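Jomcombe Public Integrity Monitoring Project
Progress Report to the Bajpai Fund, Second Reporting Period

Summary

The project reviews campaign finance filings and outside income statements submitted by elected officials in the Jomcombe district. Work during this period moved from collecting records to checking them. The court records portion of the work plan is behind schedule, and a revised date is proposed below.

Records Review

Staff obtained 2142 filings from the district clerk and entered 900 of them into the case index. Of the entered filings, 142 were marked for a second reading. The most common reason was a donor listed without an employer or street address. A marked filing is not a finding of wrongdoing, and no official has been named in any material released by the project.

The clerk's office supplied older filings on paper only. Scanning was assigned to Plastance under the existing service agreement, at the rate approved in the original budget.

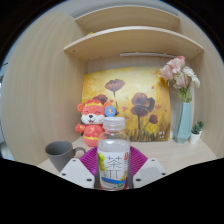

A bottle with a tea label, held upright.

Court Records

The project requested the dockets of closed bribery and false statement cases involving local officeholders. Two requests remain open. In one, the court has asked for a narrower list of case numbers, which was sent in August. The other concerns exhibits that remain under seal, and staff do not expect them to be released during the grant term. We ask that the sealed exhibits be removed from the list of required deliverables.

Public Access

A search page for the indexed filings is being tested on the Trovotia platform. Users can search by officeholder, donor and filing year. Home addresses are hidden from public view. Legal review of the page is complete, and the reviewer's changes to the notice on the front page have been made.

Budget

Spending on staff time is within the approved amount. Travel was lower than planned, as most records could be requested by mail. We request permission to move the unspent travel funds to data entry.

Next Period

Entry of the remaining filings will continue, starting with those from the two most recent election cycles. The court records summary, first due at the close of this period, will be delivered with the next report.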